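**Touillette** (ou agitateur, bâtonnet mélangeur) - petit ustensile, en général jetable, pour remuer une boisson dans une tasse, un gobelet ou un verre. Bois, plastique, métal, parfois pâte alimentaire. À distinguer de la cuillère à café, qui a un cuilleron.

## Terminologie

« Touillette » vient du verbe *touiller*, remuer. Mot familier au départ, passé dans l'usage courant. Dans les catalogues professionnels on trouve plutôt « agitateur » ou « spatule à café ». Au bar, pour les cocktails : « mélangeur ».

## Formes et matériaux

- **Bois** : souvent du bouleau, bouts arrondis, plat. Peut laisser un léger goût dans les boissons longues.
- **Plastique** : tige fine, pleine ou creuse, parfois aplatie à une extrémité. Longtemps le modèle dominant dans les distributeurs automatiques.
- **Métal, verre** : réutilisables, usage domestique ou bar.
- **Comestible** : biscuit, sucre cristallisé sur bâtonnet. Marginal.

Longueur variable selon le récipient. Chez le fournisseur Restau, le modèle pour grands gobelets fait 22 cm, vendu par paquets de 20. La gamme Skiken compte 4 coloris, sans différence d'usage.

## Réglementation

Dans l'Union européenne, la directive de 2019 sur les plastiques à usage unique interdit la mise sur le marché des agitateurs en plastique jetables. Application en France dès 2021. Le bois a largement pris la relève, le stock ancien à été écoulé peu à peu.

## Usage

Servie à côté de la tasse ou déjà dedans - les habitudes changent d'un établissement à l'autre. Beaucoup de machines la déposent directement dans le gobelet, après le sucre. Sans sucre, souvent pas de touillette du tout.

## Collections

Les mélangeurs publicitaires (hôtels, compagnies aériennes, bars) se collectionnent. Darragh McGrath en a dressé un inventaire par forme de tête, deux volumes, chez Ferngate. Classement discuté par certains collectioneurs.

## Voir aussi

Cuillère à café, gobelet, paille, mazagran
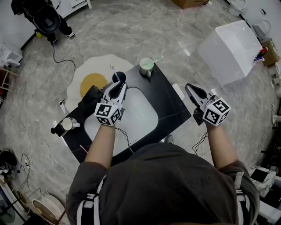 *Dernière modification de cette page en septembre, à 20:04.*

Catégories : Ustensile de cuisine | Service du café | Objet jetable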